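Ticket 2235: Armchair rocks on tiled floor, Arasbridge lounge
Status: Closed
Category: Furniture and soft furnishings
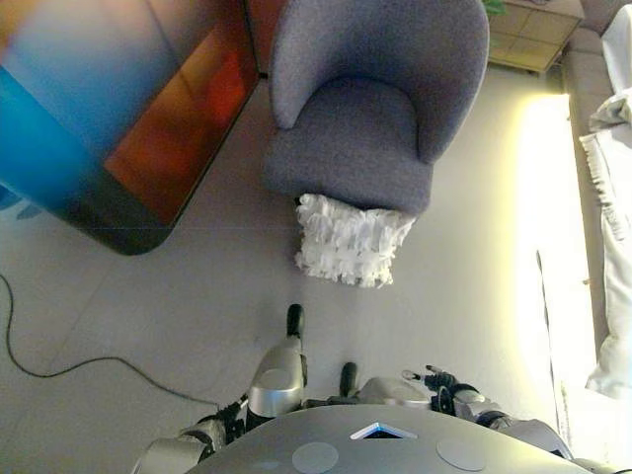 I've had three goes at sorting out the tub chair in the Arasbridge lounge now, so I'm putting it all in one ticket before I forget what I did. The complaint was that it rocks when you sit down and that it "creeps" across the floor over the course of an evening. It's the grey one with the rounded back, the one that stands close to the big screen, and it sits straight on the large pale tiles with nothing under it. The white fluffy cushion was also on the list, as people keep finding it hanging down off the front of the seat and treading on it. Lovely cushion, terrible at staying put!

First go, Tuesday morning. I sat in it and rocked about like an idiot for a bit. Definite wobble, back left to front right. My first thought was a loose foot, so I tipped it over on a blanket and had a look. All the feet were done up tight. I took them off anyway and put them back on (makes me feel better) and it was exactly the same when I stood it up again. So then I turned the chair a quarter turn on the same spot, and the wobble moved to a different corner. I should have tried that before getting the tools out, because it told me the floor was at least half the problem. If it was only the chair, the same corner would lift whichever way it faced.

I got the long level out of the van and laid it across the joint between two of the tiles. There's a lip. You can't see it standing up but you can feel it with a fingernail, and one of the feet had been landing right on it. I shifted the chair forward by the width of my hand and most of the rocking went. Not all of it.

Second go, same day after lunch. Stuck a set of felt pads on, the Trirner ones from the stores cupboard, order line 661. They did cure the rest of the wobble, as there's a bit of squash in them and it evens things out. They also made the creeping much worse. Felt on smooth tile is basically a skating rink. I sat down with a cup of tea and went backwards. Didn't spill any, but it was close. Please can we stop giving out felt for the tiled rooms, it's fine for the wooden floor upstairs and no good at all down here.

I left it like that overnight with a note on the seat asking people to use another chair. Somebody moved the note and used the chair.

Third go. Peeled the felt off, which took ages, and cleaned the glue off the bottoms of the feet with white spirit. Then I gave the tiles a proper mop under and behind the chair and let them dry, as grippy pads don't grip dust. I put on rubber ones this time, from the Bošković pack of 12, and cut one of them down by a sliver with a knife for the foot nearest the tile joint. Stood it up, sat down hard, leaned back, leaned over each arm. No rock and no creep. I also had a good shove at it from behind with my knee and it stayed where it was.

While I was there I looked at the cushion. The seat is deep, so when people sit back they push it out of the way, and with all those ruffles it doesn't weigh enough at the bottom to stay upright. I tried it tucked into the curve of the back and it was fine for as long as I watched it. I've asked Ulirent whether they do a heavier inner for it. If they come back and say it's silly money I'd just put it on the sofa and leave the chair without one, it's comfy enough on its own.

A few bits for whoever picks this up next:

The chair needs to stay a hand's width forward of where it used to be. If it gets pushed back for cleaning and left there, the foot will be on the lip again and you'll get the wobble back.

Lift it, don't drag it. The rubber will roll off if it's dragged.

I haven't touched the tile. Grinding the lip down is a flooring job and I don't think it's worth it for one chair, but if we ever put a table on that spot it'll need looking at.

Spare rubber pads are in the drawer with the picture hooks.

Update: went back in the evening and it's still solid. Cushion was on the floor. Closing the chair part and I've opened a separate one for the cushion inner, waiting on Ulirent.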